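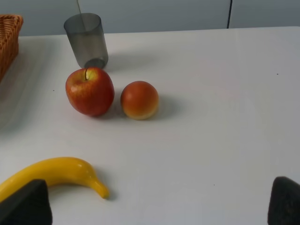 Home | Guides | Safety Basics | Good Practice | Parts | Forum | Contact

Print this page | E-mail this page

How I Set Up House Rules for a Tabletop Arm

Posted August 20, 2021

I've written house rules for small robot arms three times now, and the first two sets were terrible (sorry to anyone who had to work under them!). They were copied from big factory documents, full of talk about fences and light curtains, and they had almost nothing to say about the kind of work most of us do, which is fruit-sorting and tidying on a table. With an apple, a banana and a cup out on a white top and two dark fingers coming in low over them, what you want is a page a tired person can follow. So this guide is how I write that page. Steal whatever you like.

One thing first. House rules sit on top of the real safety standards and your arm's manual, they don't replace them. Read the manual, do your risk assessment, and then come back and do this part.

Step 1. Mark the reach before you mark anything else

With the power off, figure out how far the fingertips can get with the arm stretched all the way out. Use the number in the manual, then check it with a tape measure, gripper included! On the Dakby arm I learned on, the book gave 718 mm, and that was to the wrist flange. I add 200 mm on top of the fingertip distance and call everything inside that line "the robot's side." Hands stay out of it while the motors are live. You can use floor tape if people walk past, or just write the distance on the card if the table sits against a wall.

Step 2. Pick a slow speed and write it down

"Go slow" is useless as a rule because everybody's slow is different. Choose a setting, put the actual number on the card, and say who is allowed to change it. I keep one setting for teaching and trying new things, and another for routines that have already run clean 21 times in a row. Why 21? No deep reason, I used to say 20 and people would argue with me about whether the first one counted.

If you bump anything, swap the gripper or move the base, the count goes back to zero. People grumble about that one. Keep it anyway.
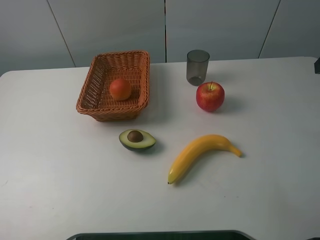
Step 3. Decide what's allowed on the table

I like a short written list of the items for the task, and if it isn't on the list it doesn't go on the table. Coffee mugs, phones, the hex key you were using five minutes ago, all of it goes on a separate cart. This is the rule I see broken the most, and I've broken it myself plenty.

A few things I put in this section:

- No glass and no blades unless the task has its own written assessment.
- Light items first. Try a new grip on something soft or cheap before you try it on something heavy.
- Containers go where the arm can reach in without passing over a person's seat.
- Wipe the table down at the start of the day. Crumbs and grit get into finger pads, and a gritty pad doesn't hold the way a clean one does.
- Leave open space next to the items. If everything is jammed together the arm has to squeeze in, and that's when stuff gets knocked over.

Step 4. One person has the stop button

Just one, and they say so out loud. "I've got the stop." Then everybody else in the room knows who it is. That person isn't typing, isn't on the phone and isn't reaching over to straighten a banana. If they need to leave, they stop the arm, and whoever takes over says the words again.

Test the button at the start of every session with the arm moving slowly. Pressing it while the arm is parked doesn't tell you much. Write the result in the log with your initials.
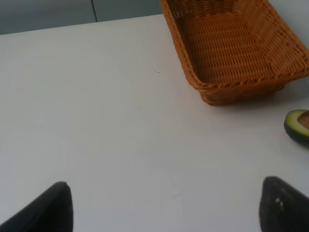 Step 5. Make a reset routine

Most of my close calls came between runs, when someone leaned in to put the items back for the next try. So the reset gets its own little list:

1. Arm goes to the park position.
2. Gripper opens. Check that it's empty.
3. Stop button in.
4. Call out "reaching in."
5. Move your items.
6. Hands out, call "clear," and only then release the stop.

Yes, it feels silly when you're alone. I do it alone too. At the Csonka workshop we went through 958 resets on one task, and by the end my mouth was saying "clear" in the grocery store.

Step 6. Keep the card to one side of one sheet

Big type, laminated, hung where you can see it from the chair. If a rule doesn't fit, something else has to come off. I go over mine every February and cross out anything people have quietly stopped doing, or else I figure out why they stopped and fix that instead.

Next up I'll cover the log sheet, with a blank you can print.

Print this page | E-mail this page

Comments (3)

gulatari_bench wrote:
We do the "reaching in" call at Gulatari too, but we also hang a tag on the button. Helps when it's loud in there.

pinchpoint wrote:
What do you do about finger pads wearing out? Ours get shiny after a while and start dropping things.

mossy_kallo wrote:
Printed this for our Kallo setup, thanks! Resetting the count after a base move is going to make me very unpopular.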